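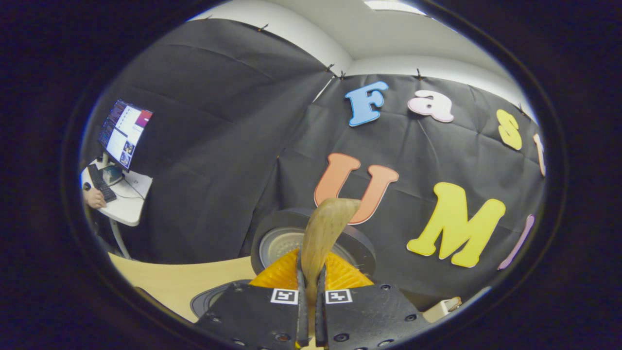
A wooden utensil with a slanted tip, at the Kornero kitchen workshop in Toledo.

The owner of Kornero carves spoons and spatulas, and she can talk about grain for an entire afternoon. "You want it running lengthwise, all the way down into the handle!" she says. She learned on scrap wood and kept going, and her shop has now sold 2304 pieces.

Her favorite shape has a broad, curved head with a pointed edge. "It gets right into the corner of a pan," she says, "and I reach for mine every single morning – eggs, onions, everything." Oil it often, she adds, and keep it out of the dishwasher. A new batch of 50 comes out in October.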